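Skurnon Branch Station Records - README

Station and halt records for the former Skurnon branch, transcribed from working timetables, closure notices and station staff registers. Compiled by Dalva Brito, checked by Elaine Prado.
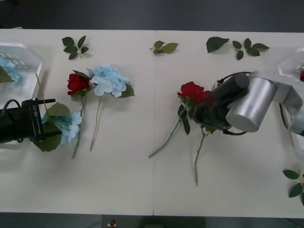
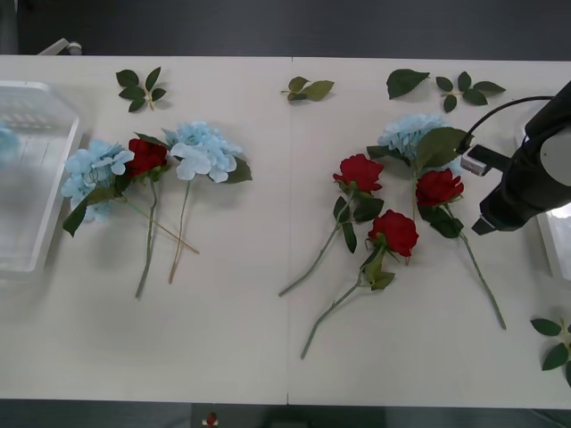

Contents

stations.csv - one row per station, halt or private platform (14 rows)
events.csv - openings, closures, renamings, changes of staffing (436 rows)
staff.csv - register entries for station masters and porters (1196 rows)
sources.txt - list of documents, with the short codes used in the source column

Fields in stations.csv

station_id: integer, stable between versions
name: name at opening
name_last: name at closure, blank if unchanged
distance: miles and chains from Ukar Junction, written as 3.41 for 3 miles 41 chains. Do not read this as a decimal.
platforms: number in passenger use at closure
loop: y, n or u (unknown)

Known problems

Nuria Road appears under two ids. The first platform stood on the south side of the crossing and was replaced by one on the north side, and the registers treat them as separate places. They have not been merged.

Opening dates for halts come from timetables only. A halt may have been in use before its first printed entry - treat these dates as the latest possible.

Distances past Ukar Viaduct were remeasured after the deviation was built. The old figures are kept in events.csv under the code RM.

Staff names are spelled as in the register. No attempt was made to match one person across stations.

Version 2

Added the goods-only period, corrected the closure month of Skurnon Quay to December, removed duplicate porter entries.

Corrections should quote the station_id and the source code.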